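Home News What's On Community Sport Contact

Play kitchen is the star of the new toy library in Damton

Families in Damton have a new place to borrow toys, and if the first Wednesday morning is anything to go by, it is the play kitchen that will need the most looking after. The Wullarico Toy Library opened its doors this week in the old reading room on Chou Street, with 69 toys on the shelves and a good few more still waiting to be cleaned and labelled.

The kitchen is too big to be lent out, so it stays put for everyone to enjoy — and what a lovely thing it is! There is a wooden worktop for getting the dinner ready, a deep white sink with a tall curved tap, and a stove top next to it for whatever needs boiling. The pretend vegetables have already become firm favourites, and by eleven o'clock a good deal of carrot soup had been served to parents, grandparents and at least one very patient baby. 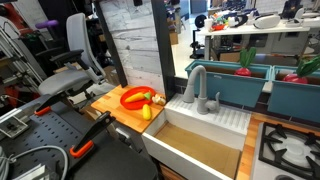 Joining costs £4 a year for each household, and members may take home two toys at a time and keep them for three weeks. Puzzles, wooden trains and dressing-up clothes are all on offer, along with a small shelf of board games for older brothers and sisters. The library had hoped to sign up 32 families by the end of March, and it reached 60 before the kettle had gone on for the second time, so a warm well done to everybody who came along and put their name down.

Gifts of toys in good condition are very welcome, particularly play food, small saucepans and anything that might suit a busy young cook. They can be left at the Chou Street door during opening hours, or handed in at the Wosenitz bakery on the corner — please pop them in a bag with your name on it, so that a thank-you card can be sent. The toy library is open every Wednesday from half past nine until noon.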